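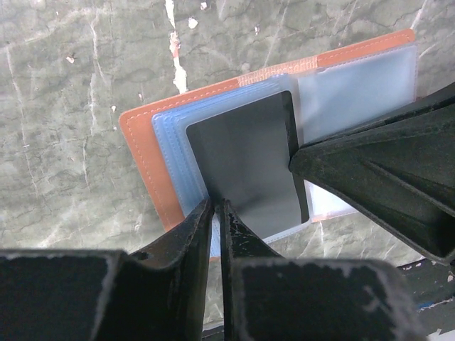 Pierina Guerra built her first robot arm in a shared workshop called Dalen, on a bench between the drill press and the sink. It was slow and strong and good at picking up blocks, and she lost interest in blocks after a month. What she wanted was an arm that could handle the flat, thin things people carry in their pockets. So for the second build, which the other members call Clelo, she set it to work on a card holder with an orange-brown cover and clear bluish sleeves, and a dark gray card to go with it. One corner of the card lifts a little, and that corner is where most of her thinking has gone.

"A block gives you two sides to grab," Guerra says. "A card gives you an edge, and the edge is lying on something soft."

Clelo has 2 black fingers that taper to narrow tips. The tips have to come together closely enough to hold a card and still open without dragging a sleeve along. Guerra cut the first pair too wide. The second pair is narrower, and she has filed it down several times since. The coating has chipped along the edges and worn through in spots. She plans to leave it that way until the shape is settled, as there is no point in painting a part she may cut again next week.

The camera sits at the wrist and looks down past the fingers. She tried a camera on a post first, clamped to the back of the bench, but the arm blocked its own view at the moment she most wanted to see. Moving it to the wrist meant running a new cable and shifting some weight, and the arm sagged until she changed the spring at the elbow. The spring came off a desk lamp.

Clear plastic is hard on a camera. The sleeves throw back light and show whatever is under them, and one layer looks a lot like the next. Guerra's answer was mostly patience with the lamp. She turned off the ceiling tube over her bench, bounced a small light off a sheet of white foam board, and took notes on where the glare fell. She works in the evening now, when the window behind her has gone dark.

She steers the arm by hand through a second, smaller set of joints that it copies, and saves each run to a drive. Her notebook lists 381 runs so far, with a line or two beside each. Many of the lines say "slid" or "too much push." A few say "good." She wants 1000 before she tries to train anything on them, and she expects to throw out the early ones.

The control software is her own, and she named it Briltley after a street she used to live on. It started as a short script for moving one motor. It now handles the joints, the camera and the stop button, and she rewrote most of it in March after a loose connector sent the arm into the bench top. The arm was fine. A coffee mug was not.

Dalen members pay a monthly fee and get a shelf and the use of the tools. Guerra's shelf holds motors, a bin of spare screws and an older gripper she calls Bonus, made from what was left over. It opens and closes but does not do much else. She lends it to anyone who wants to start a build without buying parts.

Her next job is a softer pad for the fingertips. She has a sheet of thin rubber and has cut three strips from it. The first one peeled off overnight, so she is trying a different glue.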